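Home | Topics | Ask Us | Games
Filed under: Everyday Science, Ages 7 to 10

Why is there always dust behind the sofa?

I used to think dust was just dirt that blew in through the window. Some of it is! But a lot of it is made indoors, by us. Every day you shed tiny flakes of skin, far too small to notice, and your jumpers and socks drop little bits of fluff too.

Dust is so light that it floats about whenever you walk past. Then it drifts into quiet spots where no one treads, and there it stays.
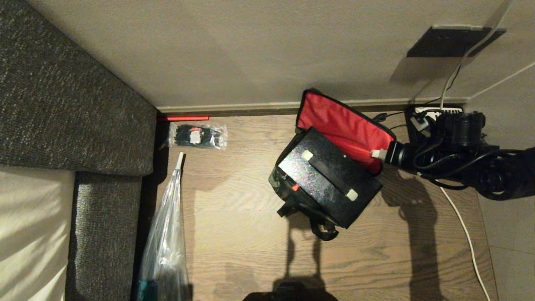
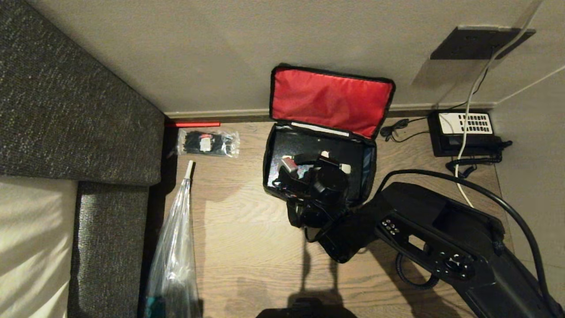 A dark grey sofa near a beige wall.

Fancy seeing some for yourself? Switch off the light on a sunny Friday morning, leave a small gap in the curtains and watch the sunbeam. All those twinkly specks (I could watch them for ages) are dust. Now clap your hands near them and see which way they go!

Words by Shuk-fan Yen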